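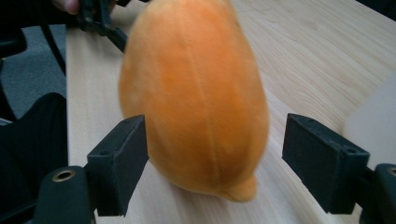
An orange plush fruit at one of the tables, Ternthorpe.

I had been meaning to get to the Ternthorpe open day for years, and this December I finally put it on the calendar and drove over with my sister, two thermoses, and far too many snacks. It's a soft toy workshop in an old school building, and once a year they let the rest of us wander through and ask questions. I asked a lot of them!

The fruit and vegetables were what I had come for. The orange one is shaped something like a papaya — my sister said a big pepper, and we argued about it pleasantly all the way to the coat rack. It is fuller toward the bottom, with faint lines running down its length and a little rounded nub at the end. I have sewn a few stuffed pears for my nieces, and getting a tip to come out that neat is harder than you would think.

Kanako Kawaguchi, who draws the patterns, spent a good long while with us going over fabrics. She likes a short pile for anything round, as the longer ones hide all the shaping you worked so hard for. There are 300 patterns in her drawers, filed by season, and she let me leaf through the squashes. The velvety fabrics come from a mill called Cikard, and she told us they went through 2830 yards of them last year. I wrote that down on my hand.

We stopped for tea after that (good ginger cookies, weak tea) and then went back for a second look at the worktables, which are a light wood and a very nice height for someone who is tall and has a cranky back. I would happily have taken one home.
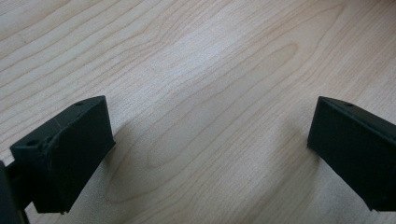 Getting there and what it costs

Take the Stodberg road and turn in by the chapel. Parking is free but muddy, so wear boots. Admission is 3 dollars, kids get in free, and the shop at the end takes cards. The next open day is planned for September, and I will be bringing a bigger bag.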